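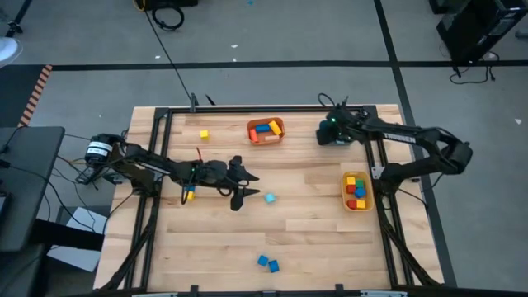
Photo credit: Barkik block table, project collection. Reuse allowed with credit.

Barkik Blocks
README for the block sorting and tidying set

Welcome! Barkik Blocks is a collection of pictures of one very ordinary and very enjoyable job: getting toy blocks off a wooden table and into trays and bins. If you have ever picked up after a playroom full of cubes, you already know the task. We love it because it looks the same from far away and is different every single time up close (the piles never land the same way twice).

What's in it

190 short sessions, all at the same light wood table
46 starting layouts, from neat little groups to a real mess
300 still pictures picked out by hand for people who don't want the full sessions

Most sessions run about 15 minutes. The stills live in the folder called stills, and the layouts are listed in layouts.txt with a plain-words note for each one, such as "blues apart, yellows together."

The blocks

Cubes make up most of the set, and there are plenty of them in yellow, blue, green and red. Then come the fun ones: cylinders, long rectangular blocks that can stand on end or lie flat, half-cylinders, and arches. Some sessions use small blocks only and some bring in the bigger foam pieces, which are a joy to stack and will happily take a few dings on the corners.

Color names gave us more trouble than anything else. One person's mint is another person's pale green, and teal is its own argument. We settled on broad names in the notes (green, blue, yellow, red, orange, beige) and left the finer shades to you. If you're sorting by color, please look at the pictures before trusting the word.
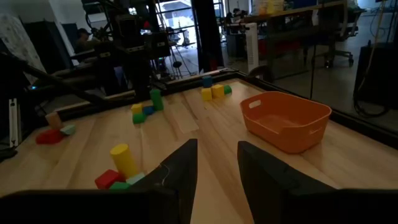

Groups are written down the same way in every layout note. A group is any set of blocks touching or nearly touching, and we list it from the near side of the table to the far side. A block sitting on top of another gets the word "on" in front of it. Blocks standing on end are marked "up" — worth knowing, as a tall block that falls over mid-session keeps its first label.

Trays and bins

Trays are the shallow orange ones, used right on the table. Bins are deeper and come in several colors. A bin's color does not tell you what goes in it! Check the session note, which will say one of these:

by color
by shape
anything anywhere

The last one is our favorite. It's the closest to how people tidy at the end of a long Thursday.
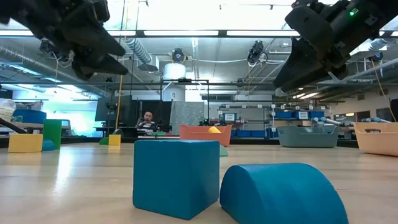

Foam blocks and bins on the wooden table.

Known gaps

Arches show up less often than we'd like, and red cylinders hardly at all. Layouts 15 and 46 are near twins, so keep them on the same side if you split the set. Shiny spots on the tabletop can wash out the palest blocks.

Thanks and credit

Layout notes were checked by Cekwood, and Paracha hosts the download. Please credit "Barkik Blocks, a Zarard project" wherever you use the pictures. New layouts are very welcome — send a sketch and a block list, and we'll try to build it in the next round, planned for April.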